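Handheld gripper drops tracking and jaw width drifts after an hour. Where do I start?

Posted in Cells & Fixtures by Efua Antwi, Nolville

I look after one demonstration cell. It's a table inside an aluminum frame, black curtains on the sides, and a pair of wired handheld grippers with marker plates on them. An operator stands at the table and handles cloth, mostly hats and small garments, while the system records where each gripper is and how far open its jaws are. I didn't build it. The person who built it left me a binder with a very nice cover and four pages in it.

Two problems, which may be one problem wearing a coat.

First, the right gripper loses tracking. The left one is fine all day. The right one vanishes for a moment, comes back, and vanishes again, usually when the operator reaches in and tips the wrist to get hold of a fold. On Friday I logged 19 dropouts on the right and none on the left.

Second, the jaw width on the right reads wrong after an hour or so. Fully closed should be zero. By mid-morning it says the jaws are open by the thickness of a decent sandwich. Unplugging it and plugging it back in fixes it, until it doesn't.

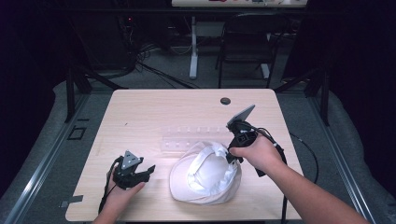

The fabric jobs are much worse than the hard parts we tried first. With a block you come straight down and close. With a hat brim you end up pinching at whatever angle the hat prefers, and the hat has opinions. I've already wiped the markers, restarted everything twice and moved one overhead light. Moving the light made me feel better and changed nothing else.

Before I order a new gripper from Wirkeck (and explain the invoice to people who think the old one looks fine), what would you check, and in what order?

Kpodo

Cable. It's always the cable. Replace the cable.

Broveo

Kpodo may well be right, but I'd spend half an hour before spending money, and I'd treat these as two faults until they prove otherwise.

Jaw width first, as it's the easier one. Swap the cables between left and right at the gripper end, leave everything else alone, and run the morning as usual. If the drift moves to the left, you've found a bad cable and Kpodo gets to be unbearable. If it stays on the right, it's the gripper. On the ones I've had apart, the usual cause was the small screw that holds the sensor magnet to the jaw linkage. It works loose a hair at a time. Snug it, put a dot of the weakest threadlocker on it, let it cure overnight, then redo the zero with the jaws fully closed and nothing between them. I've seen someone zero a gripper with a thread of lint in the jaws and chase it for a week. I was that someone.

Also look at how the cables leave your hand. If they drop over the table edge and take their own weight, every reach tugs on the connector. Clip each one to the operator's sleeve or forearm with a soft strap and leave enough slack for a full reach across the table. Don't zip-tie it to the frame, or the first big movement will find the connector for you.

Now the dropouts. A fault that appears only when the wrist tips sounds like blocked markers. Turn on the marker view in your software, hold the gripper still over the middle of the table and tip it slowly the way the operator does for a fold. Watch which markers go and at what angle. Then do the same with the left. If the right goes early, either its plate has been knocked out of position or the operator's own hand is covering the markers near the grip. Hands creep upward over a shift. Mine do.

If the plate has moved, don't bend it back by eye. Loosen it, seat it against its stop, tighten it, and redo the rigid body definition for that gripper. Skip that last step and the tracking will look wonderful and be wrong.

One more thing. Check the frame is still where the calibration thinks it is. Somebody leans on a rail, the whole thing shifts by a finger's width, and the software carries on with great confidence.

Efua Antwi

Swapped the cables. The drift stayed on the right, so Kpodo's perfect record is over. The magnet screw turned nearly a quarter turn before it felt snug. It's curing overnight and I'll zero it in the morning, minus lint.

Marker view was embarrassing. Two markers on the body go dark as soon as my palm slides up, and the plate has a little wobble I'd have sworn wasn't there. I've seated it but haven't redone the rigid body yet. The binder has a page for that, and it says "see Dad's notes." I have no idea whose dad.

Kpodo

Still replace the cable.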